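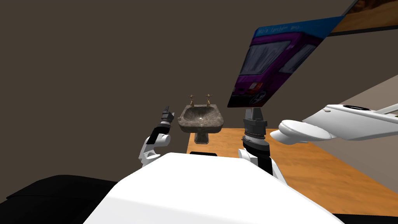
Fig. 1. Simulated bathroom, view from the robot: pedestal sink ahead, toilet to the right.

Household Tasks for Two-Armed Robots: Handout 4
July 2018
Posted by the course office, Plunitz

4.1 What counts as a chore

A chore, for this course, is a task with a start state, an end state and a time limit. "Clean the bathroom" does not qualify. "Wipe the basin rim between the taps" does. Most published claims about home robots concern tasks of the second kind, and most buyers want the first.

Bathrooms are awkward for three reasons: little floor space, fixtures that cannot be moved, and curved hard surfaces. A pedestal sink leaves open floor on both sides of its base, but an arm that reaches past the basin has to clear the taps. With cross-shaped handles the planner should treat each tap as a cylinder of the full handle width.

4.2 Simulated trials

The Jimora task set holds 3,664 simulated episodes over 44 tasks. We use the Oda scoring rule. An episode passes if the end state is met in 80 seconds with no contact above the force limit. Partial credit is not given. Students who reported partial credit in the February exercise should rework their tables.

Note that a simulator is generous with friction and poor at water, soap and cloth. A pass on a wiping task says little about wiping.

4.3 Grasping flat items

Books and framed pictures are thin in one direction and wide in the other two. A two-finger gripper must approach edge-on. In Fig. 2 the fingers are apart with nothing between them, and the purple book lies to the left of the left finger, with a second book partly behind it. Before closing, the controller needs the pose of the spine and the free space on both sides of it.
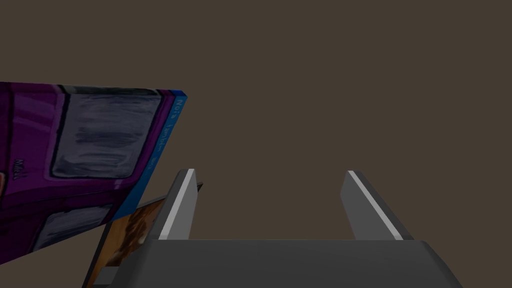 4.4 Exercises

1. Rewrite "tidy the books" as tasks in the sense of 4.1.
2. State the least gripper opening for a book of thickness t, given a position error e on each side.
3. Using the Aven planner, find a base position from which both arms reach the basin rim.

Related handouts
Handout 3: Reach and base placement
Handout 5: Cloth, sponges and liquids
Shop-floor tasks: bin picking and machine loading

2 comments | 80 shares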